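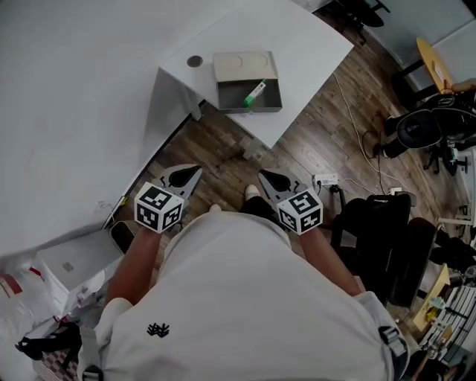 Home | Issues | Authors | Search

Print this page | E-mail this article

3.2 Floor finish and footstep noise

Footstep noise was measured in 34 apartments in the Hetamia blocks, all with wooden floors laid over concrete. Tenants filled in a short form in June and rated the noise from the unit above on a five-point scale. Forms with more than two blank items were dropped.

Figure 3. Standing position on a wooden floor, seen from head height.

Ratings were worse in units where the floor above had no underlay. Rugs helped a little in bedrooms but made no clear difference in hallways. Tô (in the earlier Drella survey) found the same pattern in a set of 300 forms, although that survey did not separate hallways from other rooms.

Contact | Copyright Rokora Housing Papers | Back to top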